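Gralham Hall Social Club
Minutes of the refreshments meeting, November

Present: Yu-na Jeon (chair), Corentin Besson, Ysaline Besson, Clémence Pons
Sent her regrets: Rosine Courtois, who is still getting over her cold and is missed by all of us

Yu-na opened the meeting a little after seven and thanked everyone for coming out in the rain, and thanked Clémence in particular for the walnut cake, half of which had gone by the time we got to the first item. The minutes of the last meeting were read and accepted with one correction (it was Ysaline and not Corentin who offered to wash the tablecloths, and she would like that known).

1. Drinks for the winter supper

This took up most of the evening, as it usually does. Clémence reminded us that last year we ran out of everything sweet well before the singing started and had a great many bottles of plain water left over, which went home with whoever had a big enough trunk. She would like more fruit drinks this time, and something the children will be pleased to see on the table. Yu-na said she was all for it and that the grocery on Texier Street will let us take bottles by the case and bring back the cases we haven't opened, so long as we keep the receipt.

Corentin asked whether small bottles or large ones would be better. There was quite a lot of feeling on both sides! Large ones cost less, but they go flat or get left half full, and small ones can be carried around the room and have a cap that goes back on. We settled on small bottles for the children's table and pitchers for everybody else.
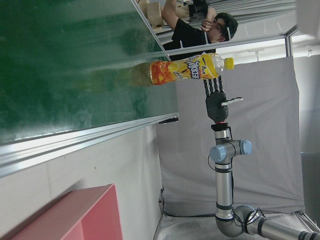 GRALHAM, November

The orange one with the yellow cap was the favorite by a long way. Ysaline likes the cheerful label with the fruit on it and the big Chinese lettering, and thinks it would brighten up the children's table no end. Clémence wondered if it might be too sweet alongside the cake, but agreed that a supper comes only once a year. Yu-na will ask for the price by the case and let us all know before anything is ordered.

2. Money

Corentin reported that we have $600 set aside for the supper, of which $273 is already promised to the hall and the band. He suggested we keep a bit back for candles and paper napkins, as these always get forgotten and then somebody ends up buying them out of their own purse on the way in. Agreed warmly by everyone, and most warmly by Ysaline, who bought them last year.

3. Tables and cloths

We have 54 people down so far, and Rosine sent word that her cousins from Ostness would like to come too if there is room. There is always room. Ysaline will press the cloths, and Corentin will see to the long table with the bad leg.

4. Anything else

Clémence asked if the bottle crates could go under the stairs this year, to leave the coat rack clear. Yes.

Yu-na will send Rosine a card from all of us, and the rest of the cake went with it.

The meeting closed at ten to nine. Next one at Clémence's house, same time, and please bring your own mug.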